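Fifteen minutes is not a doctor's appointment. It's a handoff. And I'm tired of being told it's the patient's job to make it work.

You've seen the advice. Write your questions down. Bring a list of your meds. Bring a friend. Lead with the worst symptom. Fine, all good, I do all of it. But the pile of homework keeps getting taller and the visit keeps getting shorter and at some point somebody should say so.

My mother-in-law, Saodah Pasaribu, has high blood pressure and a thyroid that won't behave. In July her clinic moved to the new system. Check in on your phone, fill out the same history you filled out last time, sit down, get called, get weighed in your shoes. Then the doctor comes in and reads the screen. She had 2 things to ask. She got to one. The other was the dizzy spells, and guess which one mattered more.

She did bring it up, at the door, on the way out. Doctors have a name for that, the doorknob question, and they say it like it's a bad habit of ours. People save the scary thing for last. They always have. A visit with no slack in it is a visit built to miss the scary thing.

The dizziness was her pills, by the way. Dose too high. Took another appointment and 5 weeks of waiting to find that out, holding onto the kitchen counter every morning.

And when there's no time to talk you get paper. She came home with a printout on salt and sugar, same one everybody gets. Eat more fruit. Watch the condiments. She cooks from scratch every day of her life and has opinions on fish sauce that would of filled the whole fifteen minutes, and been useful too.
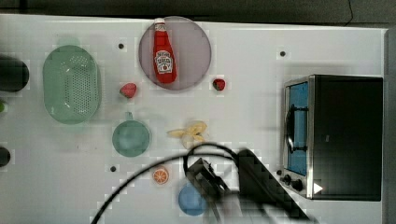
*Strawberries and ketchup: the "swap this for that" school of diet advice.*

I'm not blaming the doctors, or not mostly. My friend Retno Majimbun worked the front desk at a family practice in Tollard and she watched the schedule get squeezed year after year. Double booked before lunch. Charting done at night, at home, kids asleep. A message inbox that nobody was given hours to answer. She told me the good ones ran late and got emails about it. The fast ones didn't get emails.

So what do I want? Longer visits for people who need them, for a start. Ask at booking: is this one thing or several? Then believe the answer. Let a nurse or pharmacist go through the pills before the doctor walks in — somebody who'll pick up each bottle and ask how it makes you feel. Pay for that time like it's care, becuase it is.

Yes it costs money. So does a second appointment. So does a broken hip when a dizzy woman goes down on a tile floor.

I know the other side. Longer visits mean fewer visits, and people already can't get in. It's a real problem and I don't have a neat fix for it. But a slot that solves nothing just comes back around and takes up another slot. Call that access if you want.

Saodah goes back this month. She's got a list again. Dizzy spells at the top this time, underlined, and I'm going in with her.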